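The Lower Cupboard 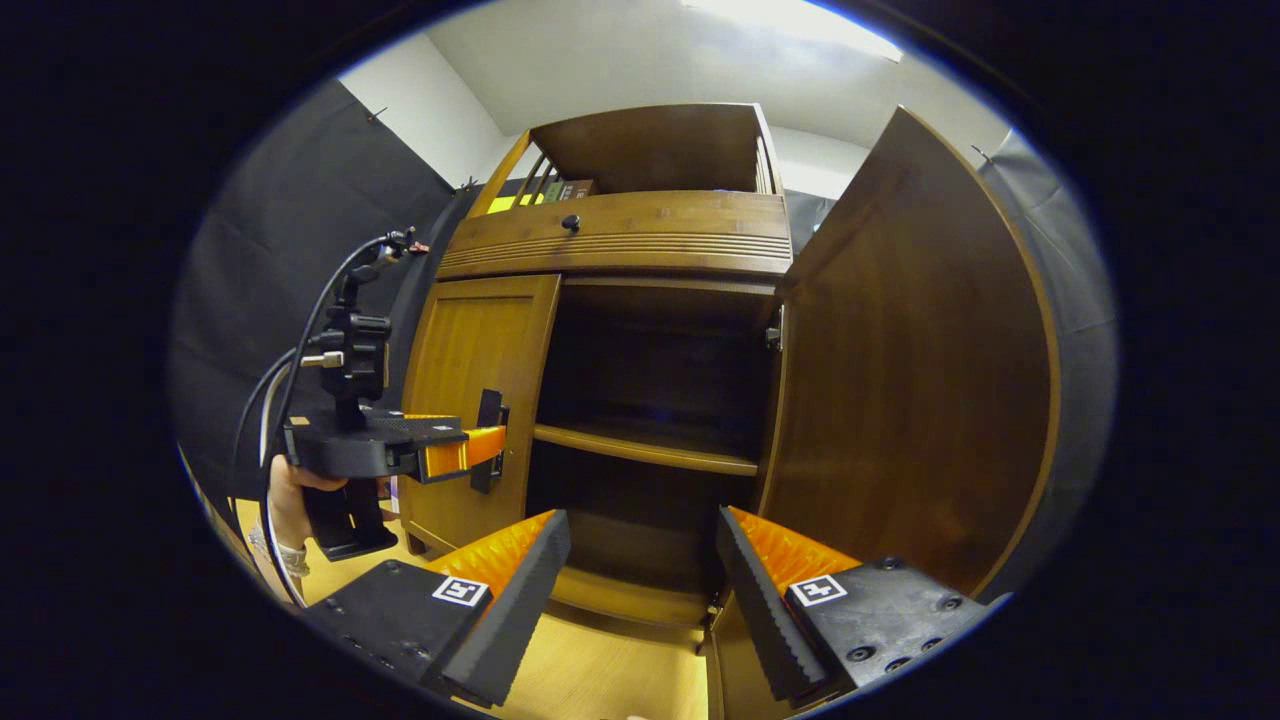
The cabinet from Barkmont, doors open.

The cabinet came with the apartment, along with a note from the landlord that said DO NOT STORE ANYTHING HEAVY and then, underneath, in smaller letters, "or onions."

I gave it 9 days of respect. The drawer with the grooves took the batteries and the takeout menus. The top compartment took whatever I was tired of looking at. The lower cupboard I left alone, one shelf and a lot of brown dark, like a hotel that had lost its license.

Then my aunt mailed me onions. She lives in Barkmont, where they grow them and resent them, and she sent 35.

I put them on the shelf at night. By morning the cupboard smelled like a bus station and the drawer above it would no longer open. I pulled on the little black knob. I apologized to the little black knob. I moved the onions to the bathtub and the drawer slid out as if we had never quarreled.

I wrote to the landlord, asking what else I should know. He answered in September.

"How do you feel about garlic?" he wrote. "The cabinet is fine with garlic."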